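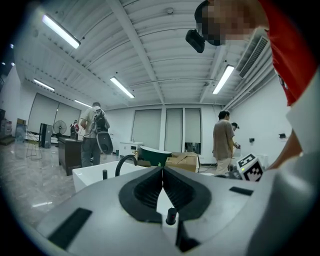 The workroom at Toncombe, from just above the body of one of the hand-held grippers.

Meetings & Minutes | Equipment review
4 min read

Review of the Sokol hand-held gripper kit
Minutes of the meeting held at Toncombe, 6 August 2019

Present: Radoslava Šimko (chair), Peter Skála, Lenka Rusnák, Stefaniia Kravchuk
By phone: Štěpánka Matoušek (Plotuvton, supplier)
Minutes: Lenka Rusnák

1. Minutes of the last meeting
Agreed with one correction. Under item 4, "two chargers" should read "two charging cables". Peter has changed the file copy.

2. State of the trial
Peter reported that 69 sessions have been recorded with the Sokol kit so far. Of these, 60 were accepted by Notar, the checking software that comes with the kit, and the rest were rejected. Most of the rejected ones failed because the marker was out of view for too long during the task. Two were stopped early by the operator and should not have been uploaded at all. Stefaniia will remove them.

The trial agreement covers 500 sessions. Radoslava asked whether rejected sessions count toward that number. Štěpánka said they do not, and will confirm this in writing.

3. Handling and comfort
Stefaniia collected comments from the operators. The main points:

- The grippers are well balanced when held level. With the arms stretched out over a deep container, wrists get tired after a few minutes.
- The ribbing in the V-shaped finger pad holds small parts well. Thin flat items still slip out sideways.
- People with smaller hands find the trigger too far forward.
- The backpack is fine for standing work. It catches on chair backs when the wearer turns, and two people asked for a shorter strap.
- The head unit has to be put on again after each break, and the fit is never quite the same.

Štěpánka said a second trigger position is planned for the next version, expected in October. She could not say whether it can be fitted to the present grippers. Peter asked for the drawing so that he can look at doing it here.

4. Markers
There was a long discussion on this. Peter's view is that most of the lost tracking comes from operators turning the gripper inward when they reach down, which tips the marker away. Lenka thought the lighting was part of it, as the ceiling tubes are bright and the blinds are usually closed. No one has tested one against the other.
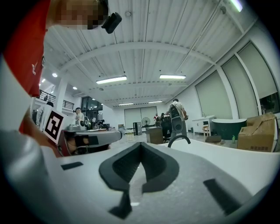 Agreed that Peter will run the same short task under two light settings, with the same operator and the same pair of grippers, and compare the Notar reports. Stefaniia asked that he use a task with plenty of reaching, or the result will not say much. Štěpánka offered a matte marker sheet to try at the same time. Radoslava preferred to keep that for a separate test – otherwise we will not know which change made the difference.

5. Room and working positions
Operators working near each other have bumped elbows and once pulled a cable loose. The spacing shown in the Sokol guide is meant for seated work and is too tight for people standing with a pack on. Lenka will tape out larger positions on the floor.

Boxes are to be flattened or moved to the storeroom at the end of the day unless they are needed for a task. The fans may stay, but cables must not run across the walkways.

6. Support from Plotuvton
Radoslava said that replies to support requests had been slow in the first weeks and were better now. One request, on the battery indicator, is still open after two reminders. Štěpánka apologized and will take it up with their workshop.

Peter noted that the printed guide and the guide inside Notar give different steps for calibration. The steps in Notar are the right ones. He has crossed out the page in the printed copies.

7. Price and next step
The offer is for 37 kits, with spare pads and one year of Notar included. Radoslava does not want to decide before the light test is done and the battery question is answered. Stefaniia was in favor of a smaller first order. Štěpánka will ask whether the same unit price can be kept if the order is split in two.

No decision taken. The kits on trial stay here in the meantime.

8. Actions
Peter – light test; review of trigger drawing when received
Lenka – floor positions; send these minutes to Plotuvton
Stefaniia – remove the two stopped sessions; short note on lifting and wrist strain
Štěpánka – written answer on rejected sessions; trigger drawing; battery indicator; split order price
Radoslava – ask the office about extending the trial insurance

9. Any other business
Stefaniia asked for a second set of head straps so that they can be washed. Approved.

Next meeting to be set once the light test results are in.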